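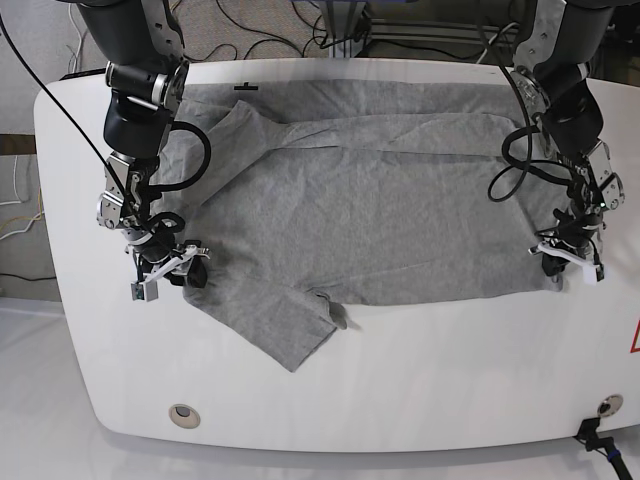

Grey tee on the white table, before refold. Wrinkles through the middle.

Ticket: shirts coming off the fold table uneven
Opened by Szu-yu Ho, Thursday 9:40 am
Last updated by Chia-jung Cheung, November

Problem: plain grey tees for the Wenach order won't stack square. Batch of 100, top shirts slide off the pile. Hems don't line up, sleeves poke out the side. Same size, same box.

9:55 — checked the grey one on the table. Top is doubled over in a band, should be flat to the neckline before anything else gets folded. One sleeve sticking out low on the left. Little flap curling over the hem, right of center. Smoothed all that by hand, folded again, came out fine. So not the shirt.

10:20 — tried the Prostau folding board. Worse. Board is cut for the old size, hem hangs over. Put it back on the shelf, pls don't use for this order.

11:05 — Ho-yin asked if it's the fabric. Pulled 3 from the bottom of the box, steamed them, folded flat. All square. Pulled 3 more, no steam, all crooked. Creases from the carton are pulling the fold off line i think.

1:15 — steamed 40, light pass front only. Shake out, lay flat, pull the shoulders, tuck sleeves, then fold. Stack is holding so far. Slower tho.

2:30 — Szu-yu here. Can we skip steam if we unpack the night before? Need the steamer for the Yuen shirts.

2:50 — maybe. Will hang the rest tonight and try a few in the morning — leave the rack by the door alone please. Still need somone to check the hem on each one before the first fold, that flap is easy to miss.

Status: open, waiting on hang test
Assigned: Chia-jung Cheung

Questions about this ticket? Contact the Trarell packing desk | © Trarell | Back to top
This site uses cookies to keep you signed in. Accept / Manage settings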